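Kavero gown hire for graduation: a review

Wednesday, November 29, 2023

I hired my doctoral robes from Kavero for the winter graduation ceremony, after using the university's own supplier for my master's and not much enjoying it. A few people in the department asked how it went, so I have written it down in one place.

Kavero is an online hire service for academic dress. You pick your university, your degree and the date of the ceremony, put in your height and head size, and they work out the correct gown, hood and cap. You can have the set posted to you or collect it on the day. I chose post, as the collection queue last time took up most of the morning.

Ordering was simple. The list of degrees was up to date and had the right hood colours for mine, including the lining that was changed in May. The only awkward part was the head measurement. The site asks for it in centimetres and gives a small chart, but doesn't say where on the head to measure. I rang and was told to go just above the ears and across the middle of the forehead. It should be on the form.

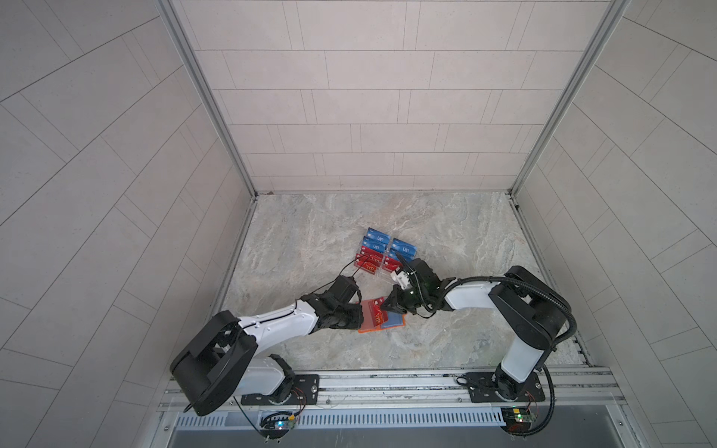

The box came two days before the ceremony. That was within what they promise, but later than I would have liked, and I would pay a little extra for an earlier slot if they offered one. The tracking page said "preparing" for most of the week and then jumped straight to "delivered".

Inside were the gown, folded in tissue, the hood in a separate bag, the cap in a cardboard collar, four safety pins and a return label. The gown is made by Stitovura, going by the tag at the neck. It is a medium-weight cloth that hangs well and doesn't crease as badly as the thin polyester I had before. I hung it in the bathroom overnight and the fold lines had gone by the morning. The sleeves were the right length. The hem was a touch long in flat shoes, but fine with a small heel.

The hood is the weak point. It has a loop at the front meant to fasten over a shirt button, and if you are wearing a dress there is nothing to fasten it to. The pins help, but mine still slid back during the procession and I spent some of the vice-chancellor's address pulling it forward. Bernice Quartey, who graduated in the same session, had sewn a small button inside the neckline of her dress the night before. Hers stayed put all afternoon. If you have the time, copy her.

The cap fitted once I had measured properly. It is stiff and gets warm under the hall lights.

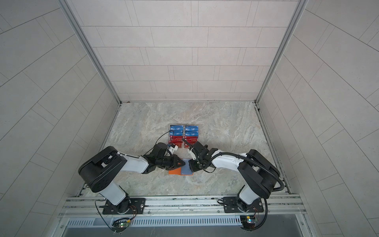 On price, the full set for a doctorate was £70 with postage both ways. The university's supplier was £20 cheaper but you have to collect and return in person, and their photographs are sold separately at a price I thought was steep. Kavero doesn't do photographs at all. Rui Carrilho took ours outside the library and they are perfectly good.

Returning the set was easy. You have until the Monday after the ceremony, you use the same box, and you drop it at a parcel shop. I kept the receipt. An email came to say it had been checked in, and the deposit was back on my card later that week. Belmiro Ramalho, who hired the master's set, had to chase his deposit by email, although he did get it in full.

Customer service was polite on the phone and slow by email. Ring if you can.

Good points: correct dress for the degree, decent cloth, no queue, simple returns.

Bad points: late delivery slot, poor tracking, the hood loop, no measuring instructions for the cap.

I would use Kavero again for a doctorate or a master's. For a bachelor's gown, if you live near the campus, the university's supplier is cheaper and will do the job. Either way, try the whole lot on with the clothes and shoes you plan to wear as soon as the box arrives, and ring them that day if something is wrong.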